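Speaker notes: Packaging Returns and the New Intake Rules
Bullside Regional Archive, staff and partner briefing, 13th March
Speaker: Sigrun Strömberg, Head of Collections Care

Slide 1. Opening
Welcome the partner libraries. Thank the Brostville branch for the use of the hall. Note that questions will be taken after slide 5 and that the handout contains the full text of the policy.

Slide 2. Why the intake rules were revised
The previous rules were written for deposits of paper records from municipal offices. Over the past several years the archive has received a growing share of its material from private households and small businesses. Such deposits arrive in mixed condition and often without a list. In the last reporting year the archive accepted 144 deposits, of which 23 could not be matched to a signed transfer form on the day they arrived. Each of these had to be held in quarantine until the depositor was reached.
Pause here. Several people in the room handled those cases.

Slide 3. Containers
Depositors may continue to deliver material in ordinary cardboard boxes. These are treated as transport containers only. Contents are moved to acid-free storage boxes before they leave the intake room, and the original box is kept until the transfer form has been countersigned. Any writing on the original box is to be copied word for word onto the intake sheet, including crossed-out words.

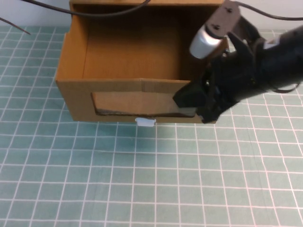

The weight limit for a filled storage box remains unchanged. Staff at Skeline have asked whether oversized ledgers may be boxed flat in pairs. They may, provided that a sheet of board is placed between them and the shelf label states that two volumes are present.

Slide 4. Labels and numbers
Temporary numbers are issued at the door and permanent numbers at cataloging. The two series must not be mixed. The Garrido family papers carry both, owing to an earlier error, and will be relabeled in July. Until then, please cite the permanent number in all correspondence.
If asked: the reading room will stay open during the relabeling.

Slide 5. Costs
The supplies budget allows for up to 400 storage boxes this year. Partner libraries are asked to send their estimates by e-mail, using the form at the back of the handout. Late requests will be filled from remaining stock.

Slide 6. Questions
Likely topics: damp material, photographs on glass, loan of the book cradle. Refer questions on digital deposits to the records office. Remind attendees to sign the attendance sheet by the door.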